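How Moataz Lahlou's Pistel stake paid off

I spent part of June going through the Pistel filings, mostly to settle an argument with Shufen Zhong about where the founder's money came from. She assumed salary and bonuses. The filings say otherwise.

Moataz Lahlou started Pistel with Cherry Mae Cabrera, and they split the shares evenly. The company sold login auditing software to regional banks. For the first three years he drew a small salary and took no dividend. Outside money came in twice. The first round, led by Bostance, cut each founder to 38 percent. The second took Lahlou to 31.

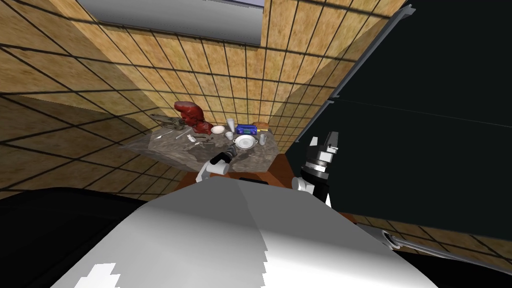 Rendered kitchen counter with two robot arms

Skoltgate bought the company for $106 million, part in cash and part in its own stock. At 31 percent his gross share would be a little under $33 million, but the preferred holders were paid first, and 12 percent of the price sat in escrow against customer claims. I have not found a record of how much of the escrow was released.

The stock portion matters more. It was locked for 15 months, and Lahlou kept most of it after the lock ended. Cabrera sold hers on the first open date. Any net worth figure that treats the two founders the same is wrong for that reason alone.

I have left out his house and the later Liao investment. Neither has a price I can check.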